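Mendmont Help > Automation > Handling and grippers

Gravance two-arm package: is the wrist camera option worth paying for?

Asked by kestrel_bench, 2020-12-30

We are evaluating the Gravance two-arm package for moving shoe-shaped plastic trays on and off a shelf. It comes with a gripper on the left arm and a five-fingered hand on the right. The quote has the head camera as standard and the wrist camera as a separate line at 315 per arm, cabling included. One view from the wrist and one from the head:
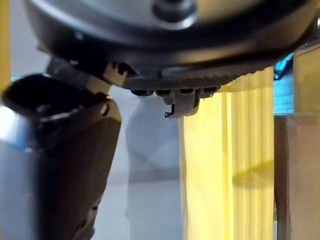
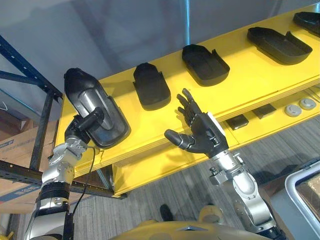
Harvey Gagnon: the first thing to settle is whether you intend to place by touch or by sight, as the wrist camera only pays for itself in the second case.

Fair point. By sight, if possible. The trays are black, the gripper is black, and the supplier's setup guide has one paragraph on exposure. What I need to know:

Does the wrist view remain useful once a tray is in the grip, or does the part block everything?

Can the wrist camera be refocused, or is it fixed? The finger goes soft towards the bottom of the view and the wall behind is softer still.

Would we lose anything by buying the package with the head camera only and adding the wrist unit in March?

2 answers

Answer from Harvey Gagnon (accepted)

Taking these in order.

With a tray in the grip you lose part of the wrist view. How much depends on where you hold it. Gripping near the heel wall leaves more of the shelf in sight than gripping at the middle, but the tray will tilt more on the way over. We settled on the heel and slowed the last stretch of the approach. Use the head camera to choose the slot and the wrist camera for the final correction. Do not try to run the whole move from either one alone.

Focus is fixed on the unit we bought. There is a lens ring, but it is glued at the factory and breaking the glue ends the warranty. Ask for the close-range version when you order. It is the same price and does not appear on the standard quote — you have to request it in writing. The background will still be soft, and for placing work that does no harm.

Black on black is the real difficulty. Automatic exposure follows whatever is brightest, so a yellow shelf will pull it down and the rim of the tray disappears into the base. Lock the exposure with a tray in the grip and the arm at its placing height. If you set it at the rest position you will have to do it again. A diffuse lamp to one side did more for our detection rate than any software setting. Avoid a lamp directly overhead, which puts a glare patch on a glossy inner surface.

On adding it later: possible, but the wrist cable has to be run along the arm and the arm recalibrated. Kopecký did ours and it took 2 visits. If you are likely to want it, buy it with the arms.

One more item for your comparison. The hand on the right arm is priced well above the gripper. For rigid trays I would ask for a quote with 2 grippers before committing. The hand is good for supporting a part from below and slow at everything else.

Comment from kestrel_bench: Thanks. Was the recalibration charged separately?

Comment from Harvey Gagnon: Yes, as labour. The target board is included and you keep it.

Answer from pl_osgood

We have the Pakport one, not Gravance, so this may not apply. Wrist camera came fitted. Works fine. The connector came loose after 6 weeks and they sent a clip for it.

Answer marked as partly off topic by a moderator.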